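3.2 Collecting demonstrations in simulation

All training examples for the Gollora policy were gathered in the Standov simulator. An operator moved the arm with a hand controller while the wrist view and the joint positions were saved at 20 frames per second. Each of the six operators worked in sessions that began with two practice runs, which we threw away.

Before every run, the simulator picked one object from the Foley set and changed its starting pose and surface pattern. The room layout was also changed between sessions. A run was kept if the object was still held at the end of the lift. Failed grasps were stored separately and are used only in Section 5.

Round objects took the most time. A wheel can be held across its side faces or around its tread, and operators did not always agree on which to use. We kept both kinds of grasp and did not label them. Figure 9 shows a wrist view with a tire-like object held upright between the black fingers, its side face and speckled tread both in view.

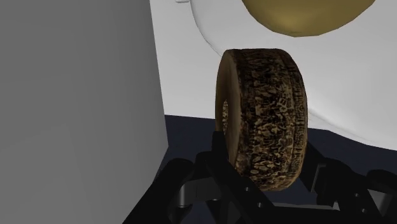

3.3 Filtering and storage

Long pauses at the start of a run were trimmed by a script. The remaining frames were written in the Willance format, with one file per run.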